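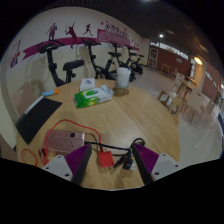

Recording Handheld Demonstrations: Plugs, Adapters and Cables

Reading time: 3 min

Home Guides Hardware Data Support

Ostov trains its manipulation policies on short demonstrations recorded with the handheld gripper. Operators new to the plug-and-cable task set should complete the steps that follow before submitting a first batch. A full batch is 200 accepted demonstrations.

1. Start every demonstration with the fingers fully open and clear of all objects. Hold still for one second.

2. Approach the adapter from the near side of the table. Close on its body – never on the cable or the connector.
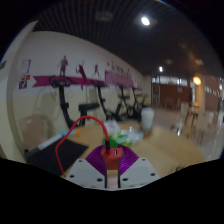

Adapter held between the ribbed fingers, with the connector plugged in.

3. Lift slowly and let the cable follow. If it snags, stop the recording and mark the demonstration "discard."

4. Release the adapter and open the fingers before withdrawing.
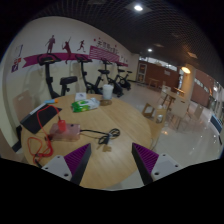

Jaws open over the tabletop, with the red component on top of the pink box.

5. Change the cable layout after each demonstration. Everyday items may remain on the table, and their positions should also vary between batches.

Upload completed batches to the Druloren server under the correct task name. Files are checked within two working days.

Last revised 21 Aug 2019

Contact | © Ostov | Back to top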